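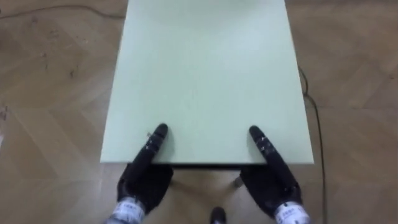 Plalmont Institute of Applied Studies
Facilities and Property Management
Unit 4 Handout: Keeping a Furniture Inventory

Purpose of the unit

An inventory is a written record of the movable property an organization holds. Students completing this unit should be able to set up a basic inventory, assign item numbers, and explain how an item leaves the record. Read this handout before attempting the Arcombe exercise.

4.1 What is recorded

Each entry has an item number, a short plain name, a location, a date of purchase, a cost, and a condition grade from A to D. Names should be general enough that a second person would choose the same one. "Table, small" is acceptable. "Table, nice, from upstairs" is not. Items bought as a set are still numbered one by one, as sets are seldom kept together for long.

Many organizations set a cost limit below which items are not listed. In the Darwish system used in this course the limit is $56. Items under the limit are treated as supplies and charged to the department that ordered them.

4.2 Location codes

A location code gives the building, the floor, and the room. Room 248 in the Sukerar Building is written SUK-2-248. The code describes where the item is meant to be, and a temporary loan to another room does not change it. Loans go in the loan column with a return date.
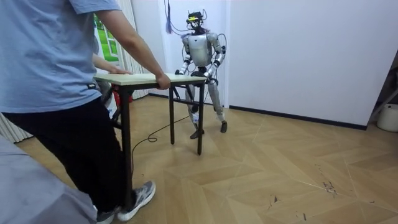
A permanent transfer requires a signed form from both the sending and the receiving department. The record is changed when the second signature is received. Until then the sending department remains responsible for the item, including any damage.

4.3 The yearly check

The yearly check takes place in May. Two people work together, one reading labels and one marking the list. Begin with the rooms and work back to the list; checking in the other direction tends to miss items that were never entered. Any item not found is marked "unlocated" and stays on the record for one full year.

4.4 Disposal

Items graded D may be sold, given away, or scrapped. Form 703 is used in all three cases. Where the original cost was above $3,000, a second approval is needed from the finance office.

Assignment

Complete the Arcombe exercise, parts 1 through 3. Part 2 contains two duplicate item numbers, which must be corrected before the totals are worked out. Written work is due February 25, 2022. Late work is accepted only under the terms given in the course outline.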